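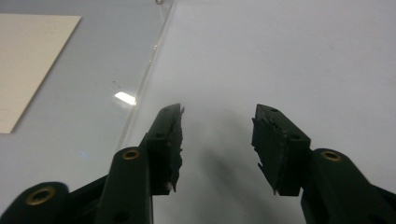
**Basudora workshop build – minutes, April 2023**

Gripper: both finger pads are badly torn. Agreed to replace them before the next session. The brass rings in the linkages stay.

Stand: clear acrylic for the plate was a popular choice – it looks great on the white table!

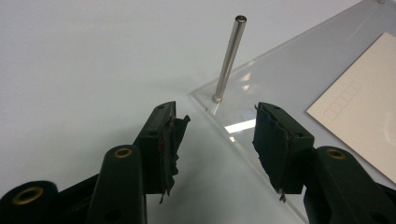
One metal post for now, more to be discussed in June. Budget for pads and screws set at 15 dollars. Correia mount carried over.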